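Moving my mother's recipes out of the tin

My mother kept her recipes in a biscuit tin from the Celtdale Dairy, and when she moved into a smaller apartment in January the tin came to me. I had seen it on top of her refrigerator my whole life and had never gone through it from front to back. It holds 141 cards, a few envelopes, and a church cookbook with the cover gone.

I decided to type the whole thing up. My cousin Hayley Inskip did the same with her father's letters and told me to set aside a weekend. It took me most of the winter, working after supper.

Reading the cards was the slow part. My mother wrote in pencil until some point when she switched to ballpoint, and the pencil ones have gone silvery. I read them by the kitchen window in the morning and typed them at night from my notes. Where two people had written on the same card I kept both versions. Dorothy Wainwright's molasses bread has my mother's handwriting down the left side and Dorothy's corrections down the right, and they disagree on the salt.
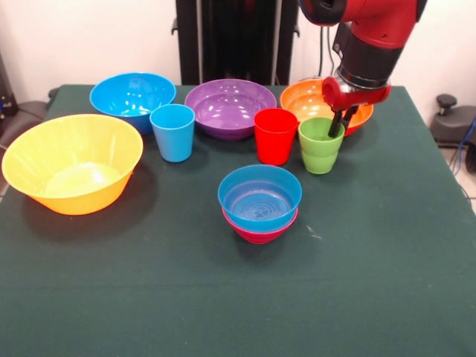
Measurements

Most of the cards give amounts in cups and spoons, but some of the older ones say things like "the small bowl, full" or "butter, a good piece." I called my mother about these. She remembered the small bowl well. It was chipped and she threw it out when I was in high school. We settled on a cup and a half for anything that mentioned it, and I wrote that in brackets so that whoever reads it later knows it was a guess.

Oven temperatures were another problem. A good number of the cards just say "moderate." I put 350 for all of those and then had to change it for the custard, which came out rubbery. The custard wants 325 and a pan of water under it.

Three of the cards were in a hand neither of us knew. One is for a prune cake, one is for pickled beets, and one has no title and lists flour, lard, hot water, and an egg. Beverley Haslam, who lived next door to us on Silden Road, thought it was a crust for meat pie. I made it that way on a Wednesday and it worked as a crust. The dough was stiff and I had to lean on the rolling pin.

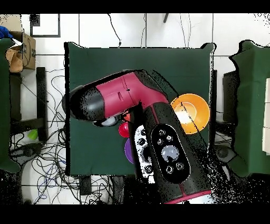

I typed everything into one long document first, with no order to it, and sorted it afterward. That was a mistake. By the time I got to the cookies I had typed the same ginger cookie twice, with different amounts of ginger, and couldn't remember which card said what. I went back and penciled a number on the back of every card, then put the same number at the top of each typed page. If you are starting on a tin of your own, do the numbers first.

The sorting went like this: breads, soups, meat, vegetables, cakes, cookies, pickles, and a section at the end called Other. Other has the hand lotion, the play dough, and the directions for getting candle wax out of a tablecloth. My mother wanted the play dough moved to the front. I left it where it was.

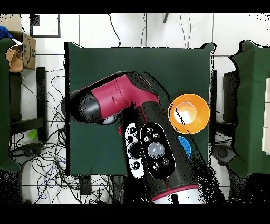 Green cloth on the table, with the arm reaching over it.

For printing, I used plain white paper and three-ring binders. Keith Blackburn at the copy shop ran off the pages for me, 200 sheets on each side of the lunch hour, and punched them too. I had looked at getting it bound properly, but a binder lies flat on the counter and you can take a page out and stick it to the cupboard door.

My mother has her copy. She has already written in it, in ballpoint, next to the molasses bread. The cards are back in the tin in number order, and the tin is on top of my refrigerator.

I still need to scan the cards themselves. I would like to have the handwriting, and the pencil isn't getting any darker. Jamie Sowerby has offered me the use of a flatbed scanner for a week, so I will probably begin with the oldest ones and see how far I get. The church cookbook can wait. It has an index, at least, and most of the pages are still attached.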